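Nineteen More

Six in the morning and the heater at Rorodside still making that ticking noise. Yolanda Ridgeway with her parka on over the black sleeves, no, parka off, the sleeves catch. Coffee. Cables. Sit.

The counter on the wall said 1,843.

It had said 1,843 last night too, when she drove home past the servo with her thumbs buzzing, and she'd hoped, a bit stupidly, that it would tick over by itself while she slept. Nineteen short of what Torkaria wanted. Nineteen clean ones by noon and then the invoice and then the rent, in that order.

"You eat?" said Pagano, from behind the curtain. He was on the screens. He was always on the screens.

"Toast."

"Toast isn't eating."

"Are we rolling or not?"

They were rolling. Grippers together in the middle, hold, two seconds, so the clocks agreed. Then apart. Then the job: phone plate off the board, into the tray. Plate off the board, into the tray. A child could do it. Her nephew had done it in October, eleven goes, till he got bored and asked for a Timbit.

Purnimow couldn't do it. Purnimow was the whole point. Somewhere on a rack in another city it sat there and ate what she fed it, every pinch and wobble, and at the end of each week somebody sent back a clip of it trying. Last week's clip, it had closed on the air a finger-width beside the plate and carried the air, very carefully, all the way to the tray. Set it down. Let go.

She'd watched that one four times.

"Eighteen-forty-four," Pagano called. Then, "Good. Bit quick on the release."

Quick on the release. She'd been told that about other things.

Again. Approach, close, lift. The plate had cartoons all over it, fat black outlines, a little purple-hooded fella with dots at his collar who smiled at her the same way every single time. She'd started saying sorry to him when she dropped him. Not out loud. Once out loud, and it was on the audio, and Torkaria had sent a very polite note asking for no speech during episodes.

Eighteen-forty-five. Forty-six. Forty-seven was rubbish, left finger skated on the metal and the plate spun off, Pagano binned it.

"Keep it," she said.

"It's a fail."

"So? It fails. Show it how you get back from one."

Silence from the curtain. Chair squeak. "They want clean."

"They want it to work."

He didn't answer that, and she did the next one, and the one after, and her right wrist had the hot wire in it now, the one that ran up to the elbow. Mum had it from the cannery. Same wrist. Mum used to pack with her eyes shut by the end of a shift, said her hands knew teh way and she was only there to carry them in and out of the building.

Yolanda thought about that more than she wanted to. Whose hands were in the clip, was the thing. Because she'd seen it — the small tilt before closing, left side down first. She did that. It wasn't in the instructions, no one had asked for it, it was just how she picked things up, mugs, bills, the cat. And there was Purnimow on a rack a thousand kilometres off doing the tilt. Missing, but doing the tilt.

"Fifty-five," said Pagano. "You right?"

"Yep."

"You've stopped."

"I'm thinking."

"Think with the clock off, mate."

She put the grippers down and shook her hands out till the fingers prickled. Seven to go. Picked them up again. Tilt, close. She tried one without the tilt, just to see. It felt like writing with the wrong hand. The plate went in crooked but it went in, and the counter took it, no complaint, the counter didn't care whose it was.

Sixty-one. Quarter past eleven and her back gone solid.

"Last one," he said, and she could hear he was already winding a cable round his elbow, which he wasn't suposed to do.

"Hang on. Run it back first. The forty-seven."

"I binned it."

"Pagano."

A long breath. Clicking. "I put it in a folder," he said.

"What folder?"

"Just a folder."

She laughed, first time that day, and lined up over the purple fella. Overhead on, wrist cameras on. Hold, two seconds. Left side down first, the way she did mugs.

"Send that one too," she said, straight onto the audio, and closed.

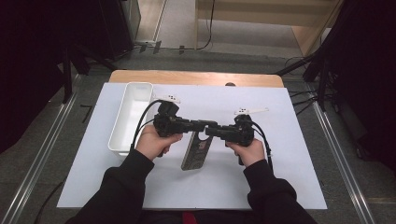
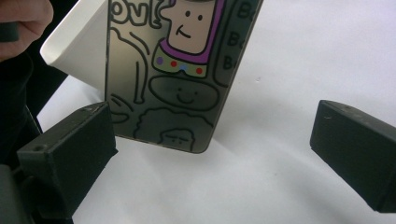
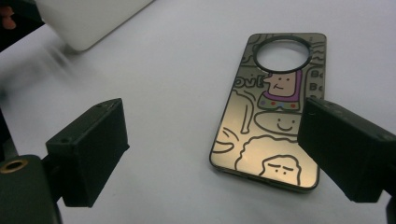 Grippers together over the board, then two views from the gripper cameras with the cartoon plate.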